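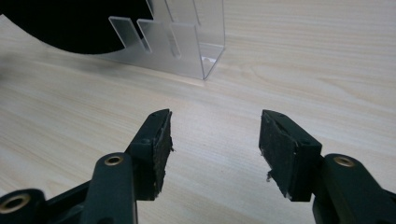 Photo: Kaja Rätsep for Lostgate

Print this page | E-mail this page

Filed under: Furniture > Workrooms and Classrooms > Tables

Soketti Work Table

The Soketti is a fixed-height table for shared workrooms, classrooms, and public offices. It is manufactured by Lostgate and replaces the Curnitz table, which was withdrawn from the catalog in May. Institutions that already own Curnitz tables may place the two models side by side, as the working height has not changed.

The table is delivered in 2 cartons, one for the top and one for the legs and rails. Assembly requires a hex key, supplied, and should be carried out by two people. The rails must be fully tightened before the table is turned upright. Each leg ends in an adjustable foot for use on uneven floors.

The top is 2,000 mm long. The standard model is intended for seated work with access from both long sides. A narrower model for placement against a wall is available on request; customers should confirm the depth with the sales office before ordering, as this model cannot be returned once it has been cut.

Care and cleaning

Wipe the surface with a soft cloth and a mild soap solution, then dry it. Scouring pads, bleach, and solvent-based cleaners are not covered by the warranty. Adhesive labels should be removed by hand and never with a blade. The bolts should be checked once a year and after every move.

Ordering

The list price is $390 per table, excluding delivery. Orders from schools and public bodies are handled by Ó Dubhghaill, which also supplies replacement feet, rails, and tops. Questions about existing Curnitz orders should be addressed to Virgil Chiriac, Customer Accounts. Please have the original order number available.

Warranty: 2 years on all parts.

Page last revised 2025-08-14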